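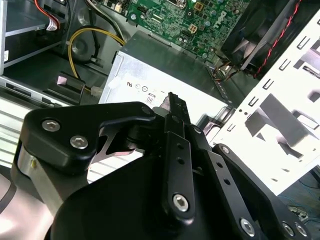
Cleaning and Reseating Inside a Desktop Computer Case

Last updated: December 2019

These notes cover a routine clean of a desktop computer at the workbench: dust removal, cable check, reseating of connectors and closing the case. They apply to ordinary office towers and small desktops with a metal case, a boxed power supply and a motherboard mounted on standoffs. Laptops and all-in-one units come apart differently and are not covered.

Opening the power supply itself is outside the scope of this page. The capacitors inside it can hold a charge long after the cord is pulled. Clean it from the outside and replace it as a unit if it is faulty.

Bench setup

Work on a hard, level surface at standing height. A cutting mat is fine. Carpet, a bedspread or a foam pad is not. Light should come from behind the left shoulder for a right-handed worker, plus a small lamp that can be aimed down into the case.

Lay the case on its side with the open side up. If the case has feet on the bottom panel only, put a folded dish towel under the lower side panel to prevent scratches, and keep the towel clear of any vents.

Tools needed:

Phillips screwdriver, No. 2, magnetic tip
Phillips screwdriver, No. 1
Nut driver, 1/4 inch, for hex-head case screws
Soft natural-bristle brush, 1 inch wide
Smaller brush for fan blades
Canned air, or a hand blower
Plastic tweezers
Isopropyl alcohol, 90 percent or higher
Lint-free cloth
Magnetic parts tray, or an egg carton
Wrist strap with clip lead

A muffin tin works as a parts tray but is heavier than it needs to be and slides on a smooth bench. We use an old Salton warming tray, unplugged and with the cord removed, which has a raised edge and stays where it is put. For small screws the egg carton is better, with one cup per stage of disassembly.

Power down and discharge

1. Shut down through the operating system. Do not use sleep.
2. Turn off the rear switch if there is one.
3. Pull the power cord from the back of the case.
4. Remove the monitor, network, keyboard and speaker cables. Label any that are not obvious. Masking tape and a pencil are enough.
5. Hold the front power button in for ten seconds. This drains most of the standby charge from the board.
6. If the board has a standby light, wait until it is out before touching anything.

Clip the wrist strap to bare metal on the case frame. Painted metal gives a poor connection. If there is no strap, touch the frame with one hand before each operation and avoid shuffling the feet. Relative humidity in a heated workshop can drop very low in winter, and static is worst then.

Removing the cover

Many office desktops use a latch or a sliding panel and need no tools. Others have two or three screws along the rear edge. Confirm which screws hold the panel before turning any of them. On most cases the four screws in a rectangle around the power inlet hold the power supply and should stay in place.

Slide the panel back half an inch, then lift. If it resists, look for a lock slot or a padlock loop. Do not pry at the front edge with a screwdriver. The sheet metal bends easily and will not sit flush afterward.

Photograph the interior before moving any cable. Take one view straight down and one from each end. Phone pictures are adequate if the connectors are legible when enlarged.

Dust removal

Work from top to bottom and from the back of the case toward the opening, so that loosened dust leaves the case.

Loose dust on flat surfaces: brush with light strokes toward a vacuum nozzle held 2 inches away. The nozzle must not touch the board. A vacuum hose builds up static and should never be used directly on components.

Fans: hold the blades still with a finger or a plastic tweezer tip before using canned air. A fan driven by an air jet can overspeed and wear the bearing. Brush each blade on both faces. Dust on the leading edge is usually packed and needs the small brush.

Heat sinks: blow through the fins from the side opposite the fan. If a felt-like mat has formed between fan and fins, take the fan off its clips and lift the mat away in one piece with tweezers. Blowing at it breaks it up and drives it lower.

Power supply: short bursts through the vent slots, in the direction opposite to normal airflow. Keep the can upright. A tilted can discharges liquid propellant, which is cold enough to frost the metal and leave moisture behind.

Front intake: this is the dirtiest part of most machines and the part most often missed. The plastic front bezel generally releases with three tabs along one side. Wash a removable foam filter in warm water with a drop of dish soap, squeeze it in a towel and let it dry for a full day before refitting.

Grease film: a computer kept in or near a kitchen collects a sticky film that a brush will not move. Wipe the case metal with a cloth dampened with alcohol. Do not wipe the motherboard. Sticky fans are better replaced than cleaned.

Use a respirator or at least a dust mask when opening a machine from a shop, a smoking household or a home with several animals. Do the first pass outdoors if the weather is dry.

Cables and connectors

Check each power lead from the supply to its far end. Look for flattened insulation, discoloration at the plug and sharp bends where a lead passes over a metal edge. Browning on a white connector is a sign of heat and means a poor contact. Replace that lead, or the supply if the lead is fixed.

Power leads are colored by function. On a standard ATX supply, black is ground, yellow is +12 V, red is +5 V and orange is +3.3 V. A lead group of yellow and black wires in a white four-pin plug is commonly the processor supply. Some manufacturers have used their own pin order in otherwise standard plugs. Do not swap supplies between makes on the basis of plug shape alone.

To reseat a plug:

1. Find the latch. On square power plugs it is on one long side.
2. Press the latch and rock the plug gently along its length.
3. Pull on the plug body only, never on the wires.
4. Inspect the pins. They should be straight and evenly bright.
5. Push the plug home until the latch clicks. Pull lightly to confirm.

Small header connectors for the front switch, lights and USB have no latch in many cases. Note the orientation first. A dot of nail polish across the plug and header makes a permanent alignment mark.

Keep all leads clear of fan blades and off heat sinks. A hook-and-loop strip is preferable to a zip tie, as it can be undone later without a cutter near live insulation. If zip ties are used, cut the tail flush. The stub left by ordinary scissors is sharp enough to open a knuckle.

We buy hook-and-loop in rolls and cut it to length. Zemia half-inch tape has held up for two years in warm cases. The Lurano precut ties are neater but too short for a full power bundle.

Reaching tight spots

The gap between the power supply and the board is often too narrow for a hand. Options, in order of preference:

Move the supply. Many small desktops have the supply on a tray or a hinge. Check the underside of the case cover for a diagram.
Use long plastic tweezers. Metal ones can scratch a trace.
Use a chopstick with a small ball of poster putty on the end to retrieve a dropped screw.

A dropped screw must be found before power is restored. Tilt the case slowly over a towel, one corner at a time. If it rattles but does not come out, it is probably under the board, between the standoffs.

Screws

Case screws come in two common threads, 6-32 (coarse) and M3 (fine). Coarse screws hold the power supply, the covers and most hard drives. Fine screws hold optical drives and, on many cases, the motherboard. Start every screw by hand. Turn it backward until the thread drops with a faint click, then forward. Tighten to snug and stop.

The small parts cabinet in this workshop is a Radu with 18 drawers. Computer screws take up two of them, one per thread, with a sample taped to each drawer front.

Closing and testing

1. Compare the interior with the photographs.
2. Spin each fan by hand. It should coast and make no contact with a cable.
3. Remove the wrist strap and all tools from the case.
4. Refit the front bezel, then the side panel.
5. Connect the keyboard, monitor and power cord only.
6. Start the machine and listen for one minute.

No start at all: check the rear switch, the main board connector and the processor power plug, in that order. Fans run but there is no picture: unplug the machine, discharge it as before and reseat the memory. A repeated beep pattern at startup is a code. Look it up under the model number on the case.

Interval

Once a year is sufficient for a machine on a desk in a clean room. October suits us, before the heating season. For a machine on the floor, every six months. In a woodworking shop, every two months, with the intake filter rinsed in between.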